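Woven Plastic Baskets and the Tables They Sit On

Collach supplies storage baskets to laundries, bakeries and small shops. Its product lead has worked on woven plastic for 17 years and agreed to talk on a Monday morning about weave, rims and wear. The company asked that staff not be named.

The conversation began with the weave. Collach's standard wall uses thick rounded strands, with single horizontals crossing paired verticals. "The pairs carry the load," the product lead said. "If you use one vertical, it has to be thicker, and then the horizontals bend too sharply going over it. Two thinner ones spread the bend." The strands are extruded, cut, and woven on a form. The corners are molded separately and left smooth.

Gaps between strands were discussed at some length. A tight weave holds small items but traps dust and is slow to clean. An open weave drains well and weighs less, but pens and clothespins work their way through. The Vallivside range, sold mainly to bakeries, has a tighter wall and a removable liner. "People ask for no gaps at all. Then they want a tub, and we sell those too."

White remains the best-selling color. It shows dirt early, and buyers in food trades prefer that. It also yellows if it is kept in a window. The company adds a stabilizer to the resin and tests sample panels under lamps for 2000 hours before a new batch is approved.

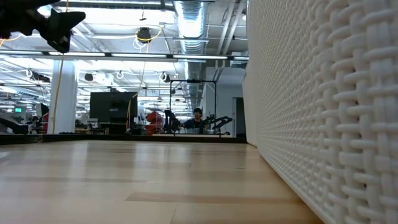

What kind of lower rim is best for a basket kept on a wooden table? A smooth, continuous one, with no exposed strand ends and no molding seam on the underside.

The product lead returned to this point several times. Most complaints about scratched tables come from grit under the rim, and a smaller number from baskets that were dragged while full. Joined-strip tops in glossy finishes show both kinds of mark more clearly than oiled ones. "On gloss you see every line when the light is low. On oil you can rub most of them out with a cloth."

Collach tests rims on tabletops bought from Echevarría, a joinery shop that glues up strips of pale wood. Each basket is loaded, pushed the length of the top 40 times, and lifted. The rim is then checked for burrs. The tops are sanded and refinished when the marks become hard to tell apart.

Felt pads were tried on the Clarine model and dropped after one season. They held water after washing and came off in the corners. The current version has a slightly wider rim instead, and the wall height was kept at 42 centimeters.

Cleaning advice was brief. Use warm water, mild soap and a soft brush worked along the strands, then leave the basket upside down until the crossings are dry. Wipe the table before putting it back.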